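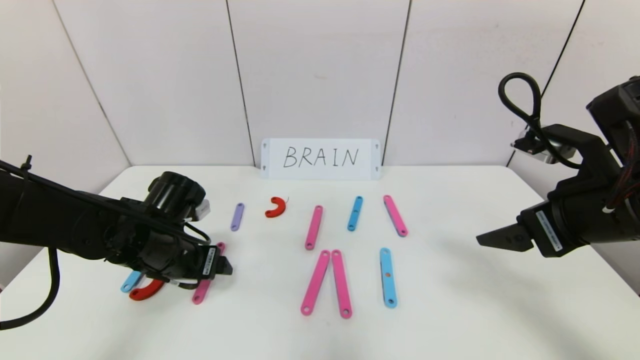 Is a "handloom" wedding shawl worth redoing the budget for?
Posted by Kaja Mockus, 2021-03-18

My cousin is getting married in July and my aunt has decided that the women on our side should all wear handwoven wool shawls from a shop called Gotier. I went along to look. They're nice shawls, I won't pretend otherwise, but the one she wants me to buy costs $40 more than what looked to me like the same thing two doors down, and the only difference anyone could name was the word "handloom" on the tag. There is also a story on the tag about a valley called Altach where the weaving is supposed to happen. The story doesn't mention a weaver or a workshop.

I asked the salesperson how I could tell it was woven by hand. She said I would "feel it." I felt it. It felt like a shawl.

So can a regular person check this in a store, without pulling threads out? And does it matter for something I'll wear to one wedding and then keep in a drawer? My aunt says I'll pass it on to somebody. I have my doubts about that too. 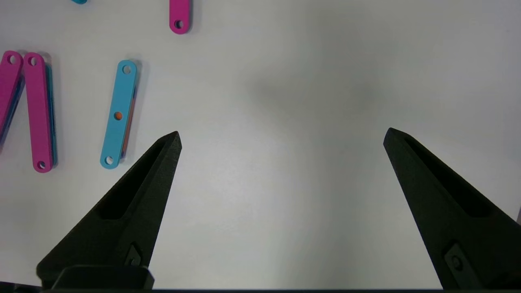 Flat bars, white tabletop

selvedge_sue
You can check some of it. Look at the long edges first. On a lot of handwoven cloth the edges wander a little, in by a hair and then out again, where the weaver threw the shuttle harder or softer. Power loom cloth often has a very even edge, or a fringe of cut ends held in by a row of stitching. Then hold the shawl up to a window and look across it for faint bands where the rows sit closer together. Regular bands every few inches don't tell you much. Irregular ones are a better sign.

Now the bad news. A good weaver makes edges so straight you'd swear a machine did it, and a cheap factory can turn out "slubby" cloth with fake flaws all day long. I bought a table runner once on the strength of its charming wobbles and found the same wobble repeating every 9 inches. It's a perfectly good table runner. I paid too much for it.

Little holes along the edge get brought up as proof too. Some handloom weavers use a stretcher with pins that leaves them. Some don't, and some powered looms leave holes as well. I would not pay extra for holes.

What I'd do is ask the shop, in writing, who wove it and where. If they answer with the tag story again, you have your answer.
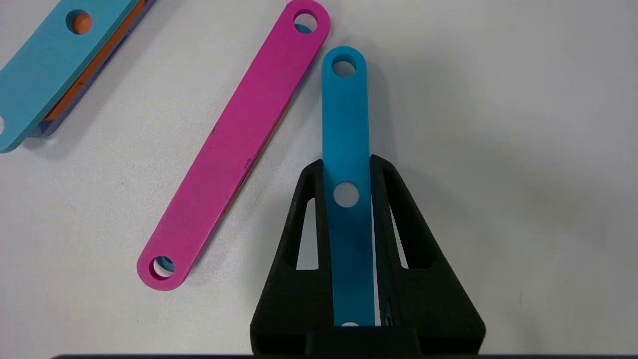 Sky-blue link, upright

Mohmand
Just buy it. It's family. My wife has one from her grandmother and it is beautiful, you can't put a price on that. The burn test will tell you if it's real.

drawer_full_of_wool
The burn test tells you whether a thread is likely wool or plastic. It says nothing at all about what kind of loom it came off, and please don't set fire to anything in a shop.

On whether it matters, I'm less sure than the others. I own 2 shawls that were sold to me as handwoven. One came from a weaver in Mallmont whose loom I've stood next to, and the other came with a certificate. The certificate one pilled under the arms the first winter. That could be poor yarn as easily as a power loom, so I can't call it a fake, but I no longer read certificates. A seal I can look up with an independent body is a different matter, if the number on it leads somewhere.

If you like the cheaper shawl, wear the cheaper shawl. Across a banquet hall your aunt won't be able to tell, whatever she says. Check the fiber label, check for loose ends, fold it and see if the crease falls out.

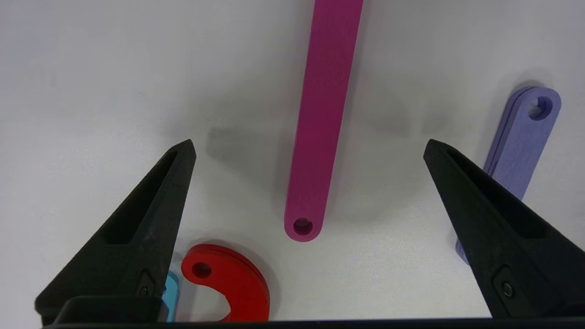

Kaja Mockus
I wrote to Gotier and asked who wove it. They replied the same day that every piece is "touched by skilled hands," and I suppose that covers the person who sewed on the tag. The edges on theirs were stitched, by the way, and so were the edges on the one two doors down. I've bought the cheaper one in dark green. My aunt thinks it's lovely and has asked me which valley it's from.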